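**Outer hip hurts at night, fine during the day??**

**Yolotzin Espinoza**
Sunday, March 3, 2019

Hi all, long-time reader of the Plevura boards, first post. Since October I've had an ache on the outside of my right hip, right over the bony part. Walking to work is fine. Stairs are so-so. But the minute I lie on that side it wakes me up, and if I roll to the other side it *still* aches after a while, which makes no sense to me! I'm 60, I garden, I don't run. My sister says arthritis, but her arthritis was all in the groin and mine isn't there at all. Has anyone had this, and did you get it to calm down without shots?

**bai_street_walker**

Oh, I had this for most of a year and I feel for you!
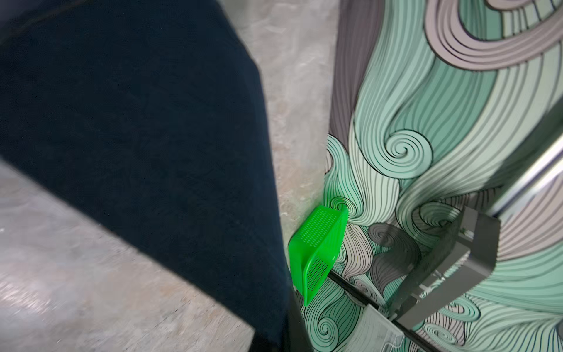 My doctor called it bursitis and then the physical therapist said it was more the tendons on the side of the hip, and the treatment was pretty much the same. The reason the good side didn't help me is that my top knee was dropping across and pulling on the sore spot. I put a firm pillow between my knees, long enough to hold up the ankle too. Mine slid around until I made it a cover out of something dark navy like that stuff up there, with the slightly fuzzy surface – it grips pajamas a lot better than cotton does. I also quit crossing my legs and standing with one hip stuck out, and I stopped a stretch I'd found where you pull the knee across your body (it felt great and then hurt like crazy that night).

The PT had me do bridges and side leg presses against a wall, holding 5 at a time, 3 rounds, every day. Boring. It took a couple of months before I slept through.

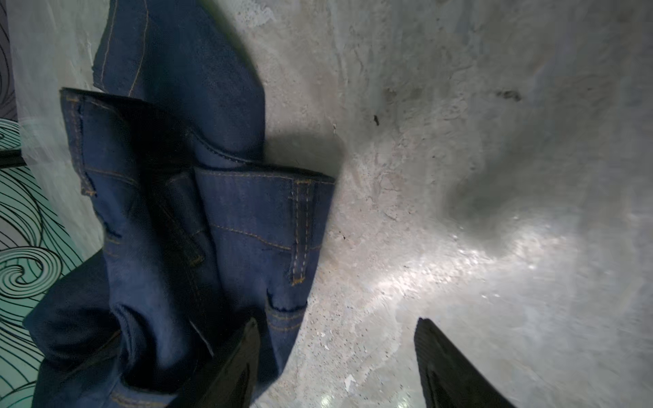

There's also the Irkach Walkers' Newsletter, No. 130.

That's the one with the hip exercises written out, if you can find it. The library in Irkach keeps the old ones at the front desk. Go easy on the standing ones, they were too much for me early on.

**cerico_fan**

get a Cerico wedge. worked for me in a week. ice too

**marnie_in_back**

I'd get it looked at before buying anything, since you've had it since October. Go sooner if you get a fever, if the hip is red and hot, if you've had a fall, or if you can't put weight on it. Mine turned out to be coming from my lower back, so all that hip work did nothing.

Also, check what's in your pockets.

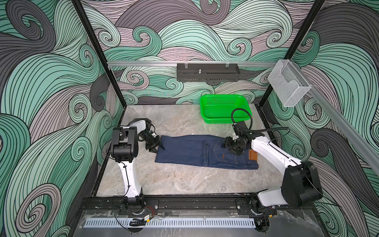

*Dark blue jeans, folded lengthwise*

I wore jeans most days with my keys in the right front pocket and sat on a hard chair, and the seam and the keys dug in right there. Moving the keys to my bag didn't cure me, but the drive home got easier. Let us know what the doctor says, Yolotzin!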